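4. Keeping water moving at the dump site

4.1 Why we looked at the dump site first

Most of the writing on rural water shuttles is about the road: how far the tenders drive, how fast they can safely go, how many of them a chief should call for. We started there too, and our first drills changed our minds quickly. The trucks were getting to the fireground in good time. Then they sat. On the February drill at Inow, three loaded tenders stood in a row on the lane while a fourth emptied its tank through a partly opened valve, and the attack engine was close to running dry the whole time. The water was there, in sight of the crew that needed it!

For us this was the most exciting result of the project, and it is a hopeful one. A department can't shorten its roads, and it may wait many years for a new truck, but it can change where a folding tank goes and who opens a valve on any training night it likes.

4.2 Layout and crews

All the drills used tenders carrying 2,000 gallons and two folding tanks joined by a jet siphon. The fill site for the eastern runs was a dry hydrant at Undetis Pond, and for the western runs a drafting spot under the Loma Road bridge. Crews came from the departments that would really be called to an address in those areas, so the mix of old and new members was whatever turned up (as it would be on a real night). We asked only that one person be named dump site officer before the first truck arrived and that this person not be given any other job.

We tried three layouts. In the first, the tanks stood side by side in the lane and tenders backed up to them. In the second, the tanks were set along the shoulder and tenders pulled alongside, dumped from the side, and drove out forward. The third put the tanks at a corner, so that two trucks could dump at once from different directions. In every layout the drafting engine was parked no more than 200 feet from the attack engine.
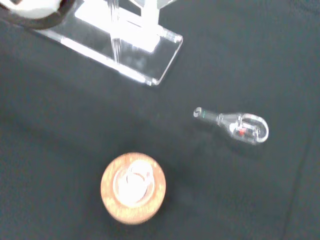 Does the shuttle need a second engine at the dump site once both tanks are full?

One engine drafting from the main tank is enough for the flows we tested, so long as the siphon is started early and the strainer is kept clear of the bottom. A second engine is worth having as a backup if the fire is large, but it should be placed so that it doesn't take up the lane the tenders use.

4.3 What we found

The shoulder layout did best, and by a wide margin. Drivers liked it from the first run. With no backing, there was no need for a spotter behind each truck, and the pause between one tender leaving and the next one opening its dump valve nearly vanished. The corner layout was almost as good when the corner was wide and firm, but on soft ground the second truck tended to stay on the pavement and wait its turn, and then the corner gave no benefit at all. We would still use it gladly in a farmyard or a church parking lot.

Backing in the lane was the weakest of the three. It is also the layout most of our departments had been teaching, our own included. The trouble comes mostly from the small hesitations: a driver checks a mirror, a spotter walks around the bumper, someone calls a halt to move a hose. None of it is careless work. It simply adds up, truck after truck.

Venting turned out to matter more than we had guessed. A tender that dumps with its tank vent closed, or only partly open, empties slowly and leaves water behind. On one evening at Obi Creek we had the same driver dump twice, first with the fill lid shut and then with it propped open, and the change was so plain that the crew asked to see it again. Since then every department in the group has put "lid open" on its dump site card.

Communication was the last big gain. When the dump site officer spoke directly to the fill site on a separate channel, tenders came back spaced out instead of bunched, and the main tank stayed close to full. We had expected the extra radio traffic to be a nuisance, and it was remarkably light - mostly short calls such as "tank full, hold one."

4.4 Pond water and strainers

Two of the drafts failed because of the water itself. Leaves blocked the strainer at Undetis, and at the Loma Road bridge the crew pulled silt after the strainer settled on the creek bed. Both problems are well known, and both are easy to forget in the dark. A floating strainer fixed the second one completely. For the first, we now send a member to the bank with a rake before the hose is coupled.

Figure 2. White robotic hand above a clear plastic funnel and a glass tube with a stopcock; acrylic rack on black cloth. 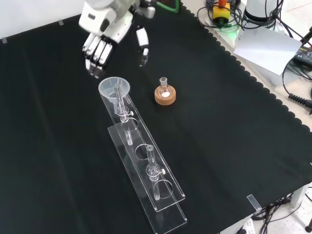
Raking takes very little time, and it gives a newer member a useful job close to the pump, where there is a great deal to learn. We also flushed each dry hydrant backward before the first draft of the season. On the 15 Oct 2024 drill, the flush at Undetis brought up a mat of roots that would have stopped the shuttle within 5 minutes of the first call for water.

4.5 Limits

These were drills on dry roads with willing crews, and every driver knew a shuttle was coming. We have no results for ice, and only one night run. The tenders were also alike in size, which kept the spacing simple; a fleet of mixed trucks would need more attention from the fill site. We hope other rural departments will try the shoulder layout on their own lanes and compare it with what they do now, especially where the shoulder is narrow or the ditch is deep. The next set of drills will move to the ridge road above Obi Creek, which has both.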